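Teaching by demonstration: gear assembly, hand guiding or remote control?
Community help > Demonstration and teaching > Assembly tasks

Posted by Svenja Bauerfeind, in June

Our training workshop is preparing a gear assembly task on a Skellano arm with a two-finger gripper. The task is to collect a blue plastic spur gear from the work surface and place it on a threaded shaft. Operators are to show the robot the movement, and the recordings will be used to train a policy. No part of the path is to be programmed by hand.

We have two methods of demonstration available. In the first, the operator holds the arm and guides it directly. In the second, the operator remains at a desk and moves the arm with a hand controller, using the camera views alone. Our present plan is to record 300 demonstrations, all by one method.

The approach to the gear is the part on which our operators differ most. Some close the fingers almost completely before descending and open them again at the last moment; others descend with the fingers open. The wrist view is the one they rely upon for this stage. 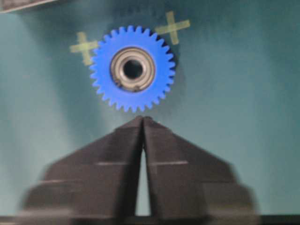

Rongrong Dong asked whether the operators had been given a written procedure before the first recording, as differences of this kind are difficult to remove afterwards. They had not. Each operator received a short spoken introduction and was then left to develop a personal manner of working.

I should be grateful for advice on the following points.

Which method is preferable for a task that ends in a close fit?
Should the differences between operators be removed, or kept as useful variety?
Is it acceptable to discard a demonstration in which the operator hesitates?

3 replies

Rongrong Dong

For a close fit I would recommend remote control, provided that the operator sees only what the policy will see. An operator who guides the arm by hand can look around the gripper and feel the resistance of the shaft. Unless force readings are recorded as well, that knowledge is absent from the data, and the policy is asked to copy decisions for which it has no grounds. There is also the matter of hands and sleeves entering the camera views.

Hand guiding does retain one advantage - it is quicker to learn. We use it on our Bremiser arm to settle the general order of the work, and then record the demonstrations proper by remote control.

With regard to variety, a distinction should be made. Variety in the starting position of the gear is valuable and should be planned. Variety in the method of grasping is a different matter: if half the operators pinch the rim and the other half grip the bearing, the policy may settle on a point between the two. I would advise choosing one grasp and writing it down.

The procedure we issue to operators reads as follows.

1. Move the gear to a new starting position before each recording.
2. Begin with the arm at the rest position and the fingers open.
3. Descend over the gear, pause for 2 seconds, and close the fingers.
4. Lift clear of the surface before any sideways movement. The arm should not be hurried across the open area, as fast travel blurs the gripper in the side view and those images are of little use in training.

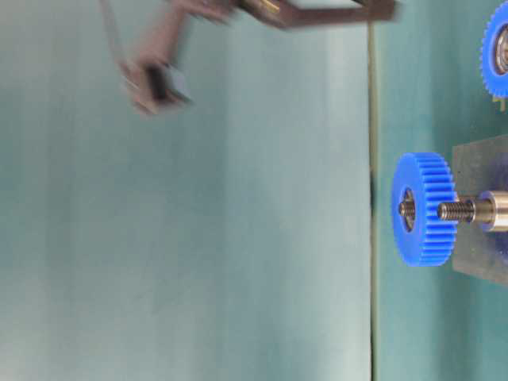

5. Line up the bore with the shaft at a distance, and only then advance.
6. Release, withdraw along the line of the shaft, and stop the recording once the fingers are clear.

Hesitation need not disqualify a demonstration. We discard a recording if the gear is dropped, and keep it if the operator misses the shaft, withdraws and tries again. Corrections of that sort are worth having.

Vaněk_workshop

just use hand guiding, much faster. We did 100 in one afternoon and it worked fine for us (bigger parts though, and a loose fit)

Grundisia Support Desk

The replies above are broadly in agreement with our own guidance. Two further matters may be of assistance.

First, the number of demonstrations should not be fixed in advance. It is advisable to record a first group of 100, train on those, and observe where the robot fails. Later recordings can then be directed to the weak stage, which in shaft placement is commonly the final approach. We have seen collections of more than 1,000 demonstrations in which the starting position of the part scarcely varied, and the results were poor.

Secondly, please confirm that the controller commands and all camera views share one clock. A small delay between them is easily overlooked during recording, and it becomes apparent only when the trained arm closes its fingers too early.

Svenja Bauerfeind

Thank you. We shall move to remote control and issue a written procedure along the lines given. The recordings already made will be kept separately for the time being - I have yet to establish whether the clocks agreed.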